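The Night Ferry to Trundholm

My grandmother kept the ferry timetable pinned over the stove long after the ferry stopped running, and I knew it by heart before I could tie my shoes. Depart Stallitz at dusk. Arrive Trundholm at five in the morning, weather permitting. I loved that bit best — weather permitting! It made the whole crossing sound like a favor somebody was doing you.

So when I heard they were bringing the boat back for one last season, I bought a ticket the same hour. I was 43 and had a perfectly good job in a perfectly dry town, and I packed like a kid going to camp. Two sweaters, a thermos, a bag of ginger candy, the good flashlight.

The boat was called the Falcão and she was gorgeous. All right, she was rusty, and she smelled of diesel and fried onions, but she had brass on her railings and a horn that went right through your ribs. She was built to carry 800 people and that night there was hardly a line at the gangway. I got cabin 327, down at the end of a hallway so narrow that I had to carry my suitcase in front of me like a tray.

I didn't sleep. Who could? I went up on deck and stood at the front with my hood up and the wind trying to get into my teeth. The lights of Stallitz got small, then they were one smudge, then there was only water and a huge mess of stars. An old man in a wool cap came and stood beside me. He had worked the boat when he was young, he said, in the kitchen, and on calm nights the cooks used to come up here and sing to the seals.

"Did they come?" I asked.

"Every time," he said. "Terrible singing, too."

Well, after that we had to try. I only know the words to one song all the way through, the one my grandmother sang while she peeled potatoes, and I'd gotten as far as the second verse when he started singing it with me. He knew the verse about the lantern. I had never met another person who knew the verse about the lantern!
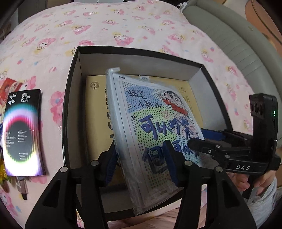 We sang it through twice. I asked where he'd learned it and he said from a girl who used to ride over from the island every October, with apples to sell. She sat on an upturned crate by the galley door and taught it to the whole kitchen in return for soup. He couldn't remember her name. She'd had a gap in her teeth and she cheated at cards.

I had to hold on to the railing for a minute. My grandmother had that gap until the day she died, and I never once beat her at rummy.

Then something snorted in the dark, close by, down on the left side — a wet, rude, wonderful noise. The old man grabbed my sleeve. We leaned over as far as we dared, and I switched on the good flashlight, and there were five round heads in the water, all looking up at us.

"Go on," he said. "From the top."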